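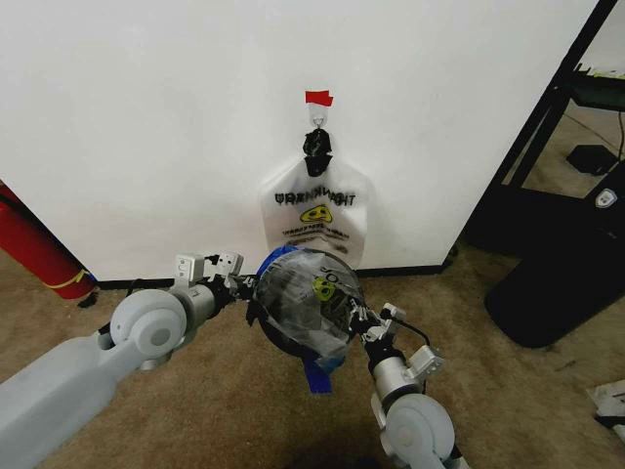 Dark round item in clear plastic wrapping, held above a beige carpet.

Brerkside Packaging Text Set
README, version 2, updated 25/05/2022

Summary

The Brerkside Packaging Text Set is a collection of 3,000 short texts copied from the outer packaging of household and leisure goods. It was put together for work on spelling, line breaks and the wording of safety warnings. The set holds text only. No prices or barcodes are kept.

Contents

records.csv - one row per text, UTF-8, comma separated
groups.csv - list of product groups and their codes
rules.txt - the typing rules used by the transcribers
changes.txt - differences between versions

Fields in records.csv

id: whole number, unique, never reused after a record is withdrawn
group: code from groups.csv
surface: film, card, paper, tin or other
text: the wording as printed, with line breaks shown as a vertical bar
lang: two-letter language code, or "mul" where languages are mixed in one block
warning: 1 if the text contains a safety warning, otherwise 0
source: U for Umbridge, B for Brerkside
check: number of people who read the record against the package

How the texts were gathered

Packages were collected at two sites, Umbridge and Brerkside, and typed up by hand in Revo, our in-house entry tool. Capital letters, full stops and misspellings were kept as printed. Where letters were hidden by a fold or seam, the missing part is marked with square brackets and was not guessed. Logos are left out unless they contain words. Each record was read by 2 people, and by 3 where the first two did not agree.

Texts shorter than 3 characters were dropped. Texts longer than 50 words were split at the nearest full stop and given separate ids. The split parts are not linked in this version.

Known problems

Film packaging has more bracketed gaps than card. Umbridge records entered before December use a straight apostrophe throughout, while later ones follow the package. The "other" surface value was used too freely for foil and should not be relied on. Welsh text is sometimes coded "mul" when it stands alone.

Use

Revo exports can be loaded without changes. Older scripts written for version 1 will fail on the surface column, formerly called "material". Quote the version number when reporting errors, and give the record id - row numbers change between releases.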